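Plusovico Restaurant Ownership Records

README for the April release

Overview

Plusovico is a collection of structured records describing changes of ownership, management and kitchen leadership at independent restaurants. Each record covers one event at one establishment, such as a sale, a lease transfer, the departure of a chef or the closing of a dining room. The collection is maintained by Clesuvov, which also publishes the accompanying field guide.

The release contains 2,000 event records. It replaces the earlier pilot release, which should no longer be used for new work. Record identifiers from the pilot have been carried over without change.

Contents

The distribution consists of the following files:

events.csv: one row per ownership or staffing event
venues.csv: one row per establishment, with cuisine, seating category and service style
sources.csv: references to the notices and articles from which each event was taken
fieldguide.txt: definitions of all columns and permitted values

The three tables are joined on venue_id and event_id. All files are encoded in UTF-8. Dates are given as year, month and day. Where only the month of an event could be established, the day is left blank and the column date_precision is set to "month".

Scope and selection

An establishment is eligible if it offers table or counter service to the public and is not operated under a franchise agreement. Hotel dining rooms are included when they are run under a separate business name. Food trucks, caterers and private clubs are excluded. A bakery or coffee shop is included only if it serves a full meal during at least one part of the day.

Restaurant groups are treated as owners and not as establishments. When a group sells several restaurants in one transaction, the sale is entered once for each restaurant, and the rows share a value in the column deal_id. Of the records in this release, 40 belong to multiple-restaurant transactions.

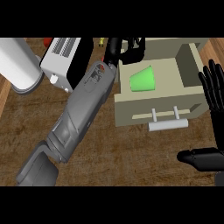

Events were first identified from public notices, liquor license filings and local newspaper coverage. Staff at Clesuvov then entered each event using the Drenero form, which requires a source for every completed field. An event supported only by an unsigned social media post was held back until a second source was found.

Coding of roles

The column role_type distinguishes owners, operating partners, executive chefs, culinary directors and general managers. A person who holds more than one role at the same restaurant is assigned a separate row for each. Personal names are not distributed. Each individual is represented by a numeric code that remains the same across restaurants, so that a chef who leaves one kitchen and later buys another can be followed through the data.

The column departure_reason is completed only when a reason was stated publicly by one of the parties. In all other cases it is marked "not stated". Users should not read this value as evidence of a dispute.

Quality review

Every record was checked by 2 reviewers working separately. Disagreements were settled by reference to the original source and are flagged in the column adjudicated. Most concerned the effective date of a sale, which may differ from the date of its announcement by several weeks. Both dates are recorded where available.

Known limitations

Coverage is stronger in cities with a daily newspaper and weaker in rural counties. Closings are less fully recorded than openings, particularly for small family restaurants that end service without an announcement. Sale prices are missing from most rows and should not be averaged. Cuisine labels follow the wording used by the restaurant and have not been standardized.

Access and terms

The files may be used for research, teaching and reporting. Redistribution of altered versions requires a clear statement of the changes made. Attempts to identify individuals from the numeric codes are not permitted.

Corrections

Owners and operators may request a correction in writing through the Farooqui records desk at Clesuvov. Requests should include the record identifier and a supporting document. A reply is issued within 45 days, and accepted corrections appear in the next release.

Last revised November 8, 2024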